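Travel > Visits > Factories and Works > Usomville

Back to list Older Newer Map Print

A Morning at the Skarnent Shelving Works, Usomville

The Skarnent works is a mile past the rail yard in Usomville, on the left, behind a row of poplars. There is a sign but it faces the wrong way if you come from town. We drove past it once and turned around at the feed store.

The works opens its doors to visitors in spring and again in November. The tour is free, you put your name down by phone, and you need closed shoes. My sister-in-law was turned back for sandals and spent the morning in the coffee shop across the road, which she says was good.

Our guide was Merike Kazlauskienė. She started in the packing room and now runs the finishing side. She talks quietly and the presses are loud, so stand near the front. Ear plugs are handed out in the lobby.

Skarnent makes steel shelving and racks for shops, bakeries and stockrooms. The sheet comes in flat, on pallets, and goes first to the shear. From there it moves to the press brake, where the folds are put in. Ms. Kazlauskienė picked up a strip of thin sheet and bent it over her knee. Then she handed round a strip of the same sheet with two folds along it and told us to try that. Two grown men in our group could not bend it. I had never thought about why shelf edges are folded under, and that was the best few minutes of the morning.

The finishing room is next. Brushing is done with belts and the last pass is by hand. The lines all have to run the same way, and a piece with crossed lines goes back. They showed us a reject and I could not find the fault until she tilted it. 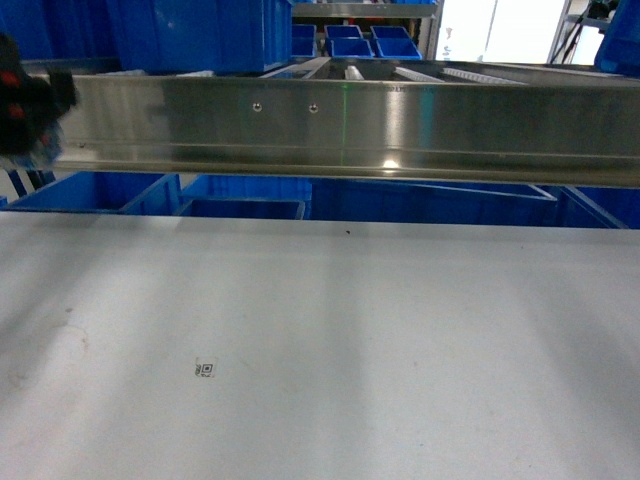
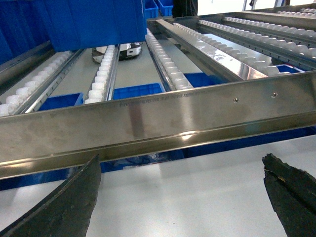

Long steel beams with a lip along the lower part, seen in both pictures.

USOMVILLE, November

After finishing, the tour goes upstairs to the old drawing office. This part was slower. There are cabinets of paper plans, a ledger with 3000 entries in it, and a wall of catalogs going back to when the firm made milk can stands. Nikola Śliwiński looks after the collection and will open any drawer you ask for. I asked for bakery racks and got more than I could read. The penciled prices in the margins are worth a look.

We had a sandwich lunch in the canteen. It costs 7 dollars and you pay in cash. The pea soup was better than the sandwiches. There is a small shop by the exit with hooks, brackets and offcuts sold by weight. I bought three hooks for the garage.

Some notes if you plan to go. The morning tour starts at 9:30 and takes a little over two hours. The stairs to the drawing office are steep and there is no elevator, but you can skip that part and wait in the canteen. Park on the gravel side - the paved lot is for trucks. Pictures are allowed everywhere except the tool room.

If you have the afternoon free, the Nygård mill is a short drive north and has a working water wheel. We got there at 3 and had it nearly to ourselves. The road is narrow after the bridge.

Comments

dotty_k: We did this tour last spring. The bent strip demonstration was my husband's favorite too. Is the soup still on?

Harlan P.: My dad ran the shear there for years. Glad they kept the catalogs. He has a milk can stand in the yard, still standing.

millroad: The Nygård mill shuts for the winter, so call first. They don't always update the sign.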